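Points, timing and a wet float bowl

The Hallis came off the bench in April with compression on its single two stroke cylinder that I was happy with and ignition timing that I was not. The marks on the flywheel had been filed by a previous owner, so I ignored them and set the piston position with a dial gauge through the plug hole.

Top dead center first, then back against the direction of rotation to the figure on the data card Vasco Carrilho copied for me. The points should just break there. Mine broke late. The backplate slots were already at the end of their travel, and the cause was a worn heel on the fiber block. A replacement set from Asano has a taller heel and put the adjustment back in the middle of the slots.

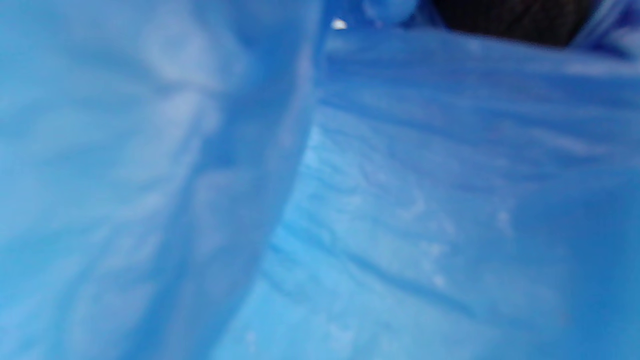

Blue plastic, close up.

With the spark in the right place the engine started on the second kick and then flooded at idle. Fuel dripped from the tickler whenever the tap was open. I checked in this order: float for leaks, needle for a ridge, seat for dirt. The float was sound. The needle had a ridge I could feel with a fingernail.

Fitting a new needle reduced the drip but did not stop it. The seat needed a light lap with metal polish on the old needle, turned between the fingers, and a thorough rinse afterward. The bowl now holds its level overnight with the tap on.

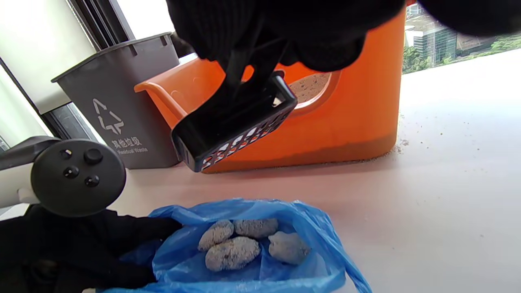
Scoop and orange litter box.

Main jet next. The carburetor came with a 50, and Piret Ķēniņš runs a 47 in hers with the same air filter. I tried both on the hill out of Ristasau. The 50 four-strokes at half throttle and clears only when fully open. The 47 pulls cleanly but leaves the plug paler than I like after a long climb. I have gone back to the 50 with the throttle needle dropped one notch, and will read the plug again after the next tank.

Still to do: the clutch drags when hot, and the rear chain is tight in one spot.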